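Accueil | Prévention | Fiches | Forum | Contact

Liste de contrôle des rayonnages et de la réserve, commentée
Site de Rernmont, tournée de novembre

Je remets la liste fournie par Pleria, avec mes remarques sous chaque point. Une case cochée ne vaut que ce que vaut la personne qui l'a cochée, et sur la tournée précédente tout était « conforme », y compris une travée qui n'existe plus.

1. Plaques de charge présentes et lisibles : OUI, en partie
La plaque de l'allée A annonce 700 kg par niveau. Celle de l'allée B est illisible. On me répond que « c'est la même ». Peut-être. Les lisses ne sont pas du même modèle, j'aimerais voir le document de Lakatos avant de le croire.

2. Montants sans déformation : NON
Un montant enfoncé à hauteur de fourches, allée B, travée 8. Il a été repeint. La peinture ne redresse rien. Travée à décharger et à condamner jusqu'au remplacement.

3. Goupilles de sécurité sur toutes les lisses : NON
Il en manque plusieurs en bout d'allée. À un endroit, la goupille est remplacée par un clou. Refusé.

4. Ancrages au sol : À REVOIR
Le dernier serrage est noté « fait », sans couple ni outil. Pour moi ce n'est pas une preuve.

5. Éléments longs et verticaux (tubes, barres, perches) : À REVOIR
La fiche demande s'ils sont « correctement maintenus », sans préciser ce que ça veut dire. J'ai contrôlé ce que je pouvais : verticalité à l'œil, état des raccords, jeu à la main. Les raccords sont le point faible, et la grille ne leur consacre pas une ligne. 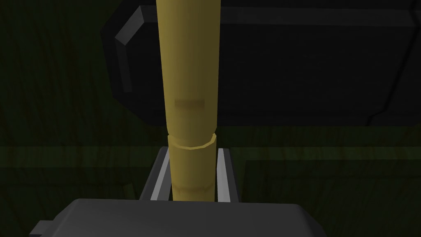
Point 5 : élément vertical jaune, avec sa collerette de raccord.

6. Dégagement des issues : OUI au moment du passage
Je précise « au moment du passage » parce que j'étais attendu à 14 h 45 (noté 1445 sur le registre, comme un numéro de lot) et que tout le monde le savait. Repasser un samedi sans prévenir donnerait sans doute autre chose.

7. Extincteurs accessibles et vérifiés : OUI
Étiquettes à jour. Celui du quai est accroché trop haut pour la moitié de l'équipe, mais la fiche ne pose pas la question, donc il passe.

8. Éclairage des allées : OUI, avec réserve
Environ 20 minutes d'autonomie pour les blocs de secours selon le prestataire. Essai non fait devant moi. Je reporte le chiffre sans m'en porter garant.

9. Outils et organes de prise : À REVOIR
Deux choses à regarder : l'état des faces en contact avec la charge, et le parallélisme. Le logiciel Motis propose seulement « bon » ou « mauvais », ce qui conduit à cocher « bon » pour tout ce qui n'est pas cassé en deux. J'ai laissé vide et ajouté une remarque libre, qui sera probablement effacée à la synchronisation. 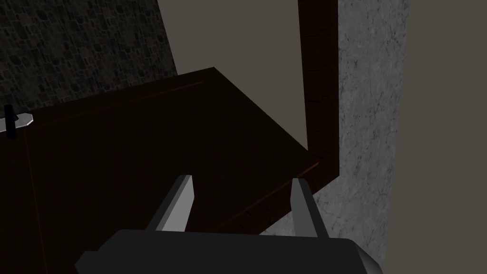

Point 9 : pince à vide, les deux doigts écartés.

10. Registre des chocs tenu à jour : NON
Aucune ligne depuis le printemps. Il faudrait donc admettre que le montant du point 2 s'est plié tout seul.

11. Formation des caristes : NON VÉRIFIÉ
Classeur sous clé, clé absente. Je ne coche pas un classeur que je n'ai pas ouvert.

Suites à donner
- Travée 8 déchargée tout de suite, avec balisage des deux côtés.
- Goupilles : commande à passer, et retrait du clou une fois la lisse vidée.
- Plaque de l'allée B : charge à confirmer par écrit.
- Ancrages : resserrage à la clé dynamométrique, valeurs notées.

La version de Pleria donne au site une note globale « satisfaisante ». Je ne la reprends pas ici. Prochain passage une fois les goupilles posées.

8 commentaires | 20 partages
Fiche précédente | Fiche suivante | Haut de page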